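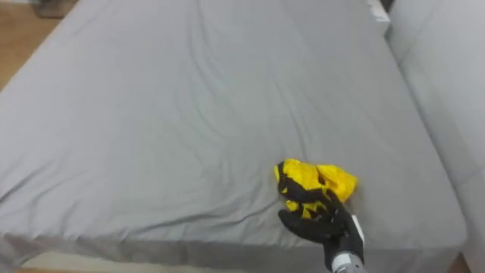 The guest house Clidurlow in Zikport has finished the change of its bed linen, and from March all 79 rooms are made with gray fitted sheets in place of the old white flat ones. The work started in the autumn on the upper floor and went down through the building, one corridor after another. With the new sheets there is also a new way of stripping and checking the beds before the linen goes to the laundry, and this second part has taken more of our time than the first. Small things left on a bed were often rolled up together with the sheets in the past: socks, napkins, cleaning cloths, a phone charger now and then. On light gray, a crumpled cloth in bright yellow is seen already from the door, even when the sheet has its wrinkles and is not yet pulled straight. A white cloth on a white sheet was a different matter, and we found many of them only when the laundry sent them back.

The laundry, which is done by the firm Coppens on the other side of the river, asked us last year to look at this problem. Cloths with color in them had gone through a hot wash together with white linen, and a part of that linen could not be used again for guests. It was cut up and is now in the garage, where the technical service uses it for the bicycles. We think this is a good end for a sheet, but it is an expensive rag.

In total 698 fitted sheets were bought, in two deliveries. The second delivery came late and in a slightly different shade of gray, so the two lots are kept apart on the shelves and a bed in a double room should always get its sheets from the same lot. The label of the first lot has a green thread in the corner, the second has none. Please look at the thread and do not decide by eye under the lamp in the linen room – it makes everything look the same.

The fitted sheets are faster to put on when one person works alone. They are less easy to fold. During the first weeks the shelves looked quite bad, with sheets pushed in as balls, and the door of the large cupboard on the second floor did not close. The folding is now done on the long table and no longer on the beds, and the corners are put one into the other before the sheet is laid down. Those who still have difficulty with this can come on Sunday after the breakfast service, when the table is free and there is time to practice a little.

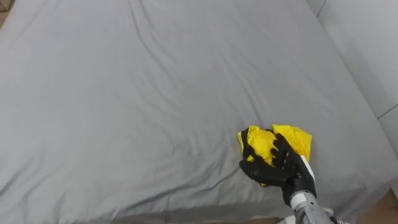
CLIDURLOW GUEST HOUSE | HOUSEKEEPING DEPARTMENT

The new order for checking a bed is short. First the blanket and the pillows come off and are put on the chair or the bench. Then the sheet is looked at while it is still on the mattress, from the head to the foot, and everything that lies on it is picked up by hand. Only after this are the corners loosened. A thin cloth can be pressed so flat into a fold that it is missed, so it helps to pass the hand once over the whole sheet, also where it goes down over the side of the mattress. Things that belong to a guest go into a paper bag with the room number on it. Things that belong to the house go back to the trolley.

It was asked in the last meeting if the check is necessary also in rooms where the guest stays for more nights and only the pillowcases are changed. It is not. In these rooms the sheet is just smoothed and the blanket put back, unless the guest has left the card for a full change on the pillow.

The beds themselves have not been replaced. Nine mattresses on the garden side are higher than the others, and on them the fitted sheet sits tight and comes up at the corner when somebody sits down on the edge. For these we have ordered deeper sheets from Vosura, the same supplier as for the towels. Until they arrive, the old flat sheets remain in use in the rooms concerned, and the list hangs inside the door of the linen room. We ask the evening team not to take gray sheets for these rooms, even if there are plenty on the shelf. It has happened twice that a guest called at 11 p.m. with a sheet that had gone off the mattress.

Some 30 guests wrote a remark about the new linen on the card in the room. Most of them liked the softness. A few wrote that gray looks less fresh to them than white, and one family found the room darker in the evening. The pillowcases and the blanket covers stay white for the moment, and we have put the stronger bulb in the reading lamps on the north side. If this is enough we will see when the days get shorter again.

Wrinkles are another point that came up. The cotton of the new sheets shows long creases when it comes out of the bag, more than the old quality did, and not all of them disappear when the sheet is stretched. Coppens has offered to press the fitted sheets for an extra price per piece, but with the elastic the result was not very good in the trial. So for now they come unpressed. A sheet which is put on directly from the bag should be pulled from the foot end and then from both sides. What is left of the creases is accepted, and the floor supervisor will not send a room back for them. Stains and hair are of course still a reason to begin again.

The old white sheets which are in good condition were washed one more time and packed in boxes. Part of them went to the animal shelter in Zikport, which had asked for linen already before the winter. The rest is in the basement next to the folding beds and can be taken by colleagues who need them at home. Write in the notebook what you take, and please close the box again.

The deeper sheets for the garden side are expected before the summer season. The shelf to the left of the window is kept free for them, so no towels there, please.

Category: House News / Rooms and Linen

Clidurlow > About the House > News > Housekeeping

This site uses cookies to remember your language and your booking dates. Accept all | Only necessary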